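Fonus Home Help
Home | Laundry | Surfaces | Toys and Textiles | Log in
Last updated: September

Lavender plush fiber on a white tabletop – wash the toy or treat the table?

Fouad Geagea

The table is a Sundis, white rectangular top, bought secondhand. A plush bunny in pale purple fur spends most of the day on it, and meals are eaten at the same table. By evening there is a thin layer of short lavender fiber on the surface. A dry microfiber cloth moves it from one end to the other. A damp cloth picks up part of it and rolls the rest into small threads, which then dry in place.
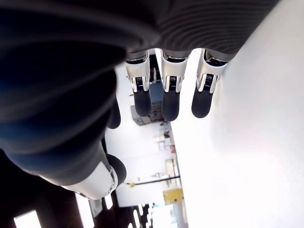

Photo: Fouad Geagea

I have washed the toy once, by hand, in water at 112 °F with Brovell liquid. Shedding was lower for a few days and then returned to the previous level. I have not put it in a machine. One paw pad is printed with brown spots in a paw pattern and I do not want to lose the print. The lining of the ears is also much lighter than the body and I expect it would take up dye if any came loose.
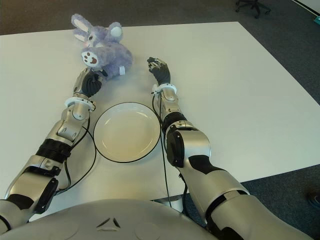 Bunny at the back left of the table, white plate near the center.

Two things I need to know. Is there a washing method that removes loose fiber for longer than a few days? And is there a product for the tabletop that reduces static without leaving residue where a plate will stand?

Viewed 423 times

Delacroix Textile Repair

Loose fiber and broken fiber are separate problems. Loose fiber is left over from cutting the pile and comes out in the first few cleanings. Broken fiber is produced continuously by handling, and washing will not stop it. Your result after one wash fits either, so repeat the test before changing anything.

Procedure:

Vacuum the toy first, low suction, with a piece of nylon stocking over the nozzle. Go with the pile and then against it. Do this outdoors if you can.

Use cooler water than you did. Cold is enough for surface soil, and 112 °F is an unnecessary risk to the printed pad and the ear lining. Before washing, press a damp white cloth on one brown spot for a minute. If color transfers, surface clean only and keep water off that pad.

If nothing transfers, wash by hand and press the water out in a towel. Do not wring. Air dry, then brush with a soft pet brush while the pile is still slightly damp – most of the remaining loose fiber comes out at this stage and not in the water.

Read the sewn-in tag before any of it. If it says surface wash, stop at the vacuum. 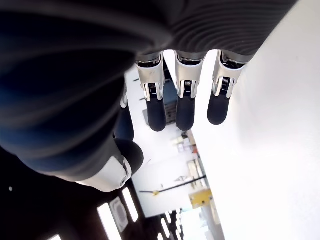 Fingertips against the bright white surface.

For the table, skip antistatic sprays where food is served. Wipe with a barely damp cloth folded in four, one direction only, turning to a clean face at each pass. Finish with a dry cotton cloth. Microfiber on a dry plastic-coated top builds up charge and makes the fiber cling.

kettle119

lint roller. do the rabbit and then the table. takes a minute

Fouad Geagea

Cloth test done on two spots, no transfer. The tag is a small white one and the print on it is worn, so I am treating it as hand wash, cold. The one-direction wipe works better than what I was doing. The roller is fine on the fur but leaves a slight drag on the tabletop – I will keep it for the toy only.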